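# Can a Robot Arm Do Kitchen Chores Yet?

Project report, spring term
Iqra Yousafzai

## 1. Question

Our class was asked to pick one everyday job and find out whether a machine can take it over today. I picked putting away and setting out cookware, which I do at home every evening and which I would gladly stop doing. Cleaning robots were already taken by another group.

I split the job into parts: find the item, reach it, grip it, lift it, put it where it belongs, let go. A person does all of these without thinking about them. For an arm with a two-finger gripper, each one can fail separately, and my reading suggested that gripping is where most of the trouble is.

## 2. Why handles are hard

Dish racks are made for hands. We pinch a plate with the thumb on one side, or slide our fingers under it. A gripper like the one I looked at has two stiff fingers that meet in the middle, so it needs something narrow to close on. On cookware that usually means a handle or a rim.

Handles have their own problems. Polished metal reflects whatever is near it, including the gripper, and software that guesses distance from a picture can place the surface too near or too far.

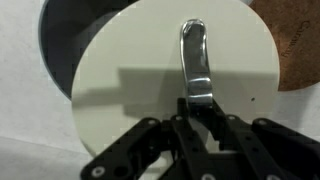

Puvton told me I was being too kind to the machines in my first draft. A chore is only done when the person can leave the room, was the comment, and if someone has to stand by in case of a dropped lid, then that person is still doing the chore, only more slowly.

I rewrote my scoring after that. I had planned to give half a point for each part of the job. Now a try counts only if the whole job gets finished with no help, which is a harder test but closer to what a family would want.

## 3. Grip and force

A firm grip on a smooth metal bar can still turn. If the weight hangs off to one side, the item swings around the point where the fingers hold it, and a person would correct this with the wrist before noticing it. The arm has to sense the turn first – through motor current, a touch pad or a camera – and then decide what to do.

Squeezing harder is the simple answer. It works on steel, but I would not try it on a wine glass. The setting has to change with the item, so the machine has to know what it is holding.

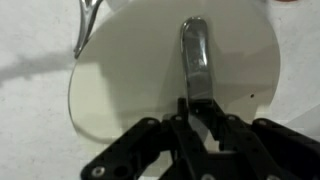

Could you just buy cookware that suits the robot? Skavotby asked this when I presented the outline in October, and added that people changed their floors and furniture for robot vacuums without complaining much.

I think this is a fair point. Bigger handles, dull finishes and one fixed spot for each lid would remove a lot of the guessing. Factories have worked this way for a long time: parts arrive facing the same direction, in the same tray. A home kitchen could go part of the way, but guests and children put things back wherever they like.

## 4. Pans and lids

A pan and its lid make a good test pair. The pan can be picked up by the rim, with one finger inside and one outside, but then the long handle adds weight on one side. The lid has to come down level.

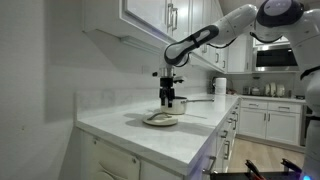
For a full score, the order matters too. The lid can't go on before the pan is where it should be, and the arm needs a clear place to set one thing down while it deals with the other. Counter space was something I had left out of my plan completely. I added it as a separate line in the table, under "room to work."

## 5. Findings so far

- Single items in known places: close to ready.
- Pairs that have to fit together: possible, but I would want many more tries before trusting it.
- Mixed piles, such as a full dish rack: not ready.
- Speed: a person is still much faster in my opinion, but I have no timings to support this.

My answer for now is that a machine can do parts of this chore, and that the parts do not yet add up to the chore. The next version should have 12 tries per item and a proper timing sheet.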